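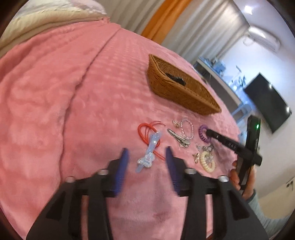 Figure 7.1 Fleece blanket, wicker basket and curtains.

Chapter 7
Pile Fabrics and Heat Loss

A fabric slows heat loss mainly by holding still air. Fleece is knitted, then brushed to raise a pile on its surface. This chapter covers pile height, fabric weight and thermal resistance. Section 7.1 compares two test fabrics – one of 211 grams per square meter, one of 300. Section 7.2 treats compression under load. Readers should review the units in Chapter 2 first.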